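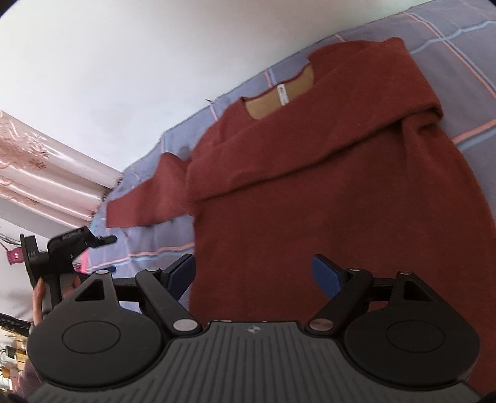 Rust-red knitted sweater, laid out on the bed for folding.

Knitwear and Household Linen: Gallery

This page belongs to the October household series of the Drolomero Domestic Skills Centre. The series is concerned with the everyday care of clothing, and the present gallery is devoted to the folding of knitwear at home. It accompanies Unit 5 of the course handbook, prepared by Hwa-young Moon, and may be consulted by enrolled learners and by members of the public.

The garment is a soft knit with a slightly fuzzy surface. One sleeve lies flat on the sheet, and a thick fold crosses the body from the shoulder. A small white label hangs inside the neck, against a tan lining. The bed sheet is lavender-blue, with a plaid of thin pale-blue, pink and white stripes.

Notes on the garment

Small wrinkles in a knit of this kind should be smoothed with the flat of the hand before any further fold is made. The fabric should not be pulled at the cuffs or at the neck. Learners are asked to find the inside label first and to read the washing instructions before the garment is put away - this applies equally to items that have been worn only once.

Notes on the surface

A made bed is accepted as a working surface for all exercises in Unit 5. The sheet should be drawn tight at the corners. Learners who prefer a table may use one, provided that both sleeves can be opened out to their full length.

Notes on storage

Heavier knitwear is to be stored flat, on a shelf or in a drawer. Hanging is not advised, as the shoulders may stretch. Folded garments should be placed with the neck towards the back of the shelf and the heaviest at the bottom of the pile.

Related galleries

Shirts and blouses: the Trera method
Towels and bath linen: the Dellus method
Fitted sheets: Unit 6

Visiting the Centre

Printed copies of the handbook are held in Room 202 and may be borrowed for 40 days. Enquiries about the gallery should be addressed to Hwa-young Moon at the same room - mornings only during October.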